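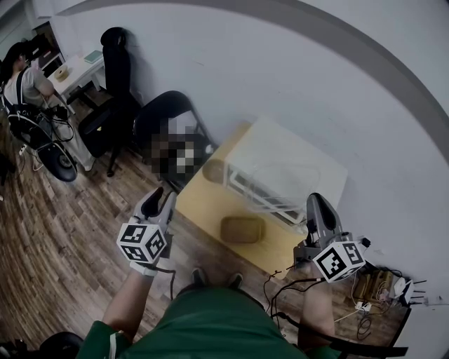
Practice at the club, one gripper in each hand.

Drudum hand-held gripper pair - review after one term
Posted 2025-07-18

Our robotics club at Metbridge bought the Drudum pair in March, after Marlene Ouellet talked me into it (she can be very persuasive when she wants a new toy!). We paid 253 dollars for the two, secondhand, and the students have had them out at nearly every meeting since.

First, the good stuff. They're easy to pick up and easy to like. You hold one in each hand, squeeze, and the curved black fingers do the grabbing, so a brand new member can be moving things from a table to a tray in two minutes. The marker cubes bolt onto the gray body and mostly stay put. I say mostly - the left one on our set worked itself crooked twice, and a crooked cube means doing the calibration over, which the kids hate. A dab of thread locker sorted it.

Now the cables. Oh, the cables! They're stiff, they're a bit too short, and they love to catch on a chair arm just when somebody's got a nice clean run going. Mélanie Hiebert, who coaches with me, routes hers over the shoulder and swears by it. I still end up tangled.

Comfort is fine for a short session. After three runs in a row my wrists start to complain, and students with small hands find the squeeze pretty heavy. A thin glove helps with the rubbing.

We tried the Deltum set at another club before buying. It's lighter and the grip is softer, but the fingers felt mushy to me and I kept dropping small stuff. For sorting and packing tasks I'd take the Drudum again.

Four stars from me. Longer cables would get it the fifth.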